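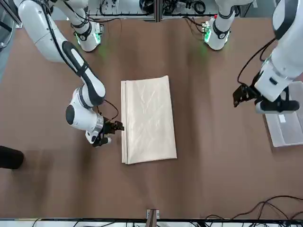
Home Syllabus Week Notes Readings Labs Contact

Textile Care and Household Fabrics, Week 6 notes
Posted May 12, 2020 by the course instructor, Clultenmont Extension Program

Storing table linens and bedding

Last week we covered washing. These notes cover what happens between the dryer and the next use, which for holiday linens can be eleven months. Read them before you start the storage worksheet.

1. Why fabric yellows

White cotton and linen turn yellow in storage for several causes, and more than one is usually at work. Leftover detergent is the most common. Body oil and food oil that did not wash out will also darken slowly, even when the cloth looked clean going in. Starch attracts silverfish and goes brown at the folds. Bare wood shelves and ordinary cardboard give off acids that mark whatever touches them.

Rinse twice before long storage. Skip the starch and skip the fabric softener. Starch can go on when the cloth comes back out.

2. Folding

A crease is a place where the fibers are bent and under strain. Cotton puts up with this fairly well. Linen does not, and an old linen cloth that has been folded the same way for decades will often split along the fold before it wears out anywhere else.

Fold loosely and do not press the folds with an iron. Refold along different lines twice a year. Folding in thirds one time and in quarters the next is enough. For large cloths, roll them on a tube covered with clean cotton or acid-free tissue - the wider the tube, the better.

Sheer fabrics need more room than heavy ones. Do not stack anything on top of them.

3. Where to keep them

Attics get too hot and basements too damp. An inside closet is usually the best place in the house. Aim for a steady temperature and keep things off the floor. Plastic bags trap moisture, so use a washed cotton pillowcase for a cover.

4. Reading from the Jirden household survey

The survey in your packet went to 200 homes in the Jirden district and listed 589 stored pieces. Look at the table on storage place first, then the one on stains. Note that the people who answered judged the stains themselves. One household entered a whole set of Crăciun tablecloths, used only in December, as a single piece, so the total is a little low. Plulau homes were left out and will be covered in a separate handout.

5. Terms to know

Selvage: the finished edge of a woven cloth.
Hand: how a fabric feels when touched.
Foxing: small brown spots on stored fabric or paper.
Sizing: a stiffener added to yarn or cloth.

Worksheet

Pick one piece at home that has been stored for at least six months. Write down the fiber, how it was folded, what it was touching, and any marks you find. Refold it on new lines and sketch both sets of folds. One page is fine. Bring it to the next lab along with your wash log.

Previous week Next week Back to top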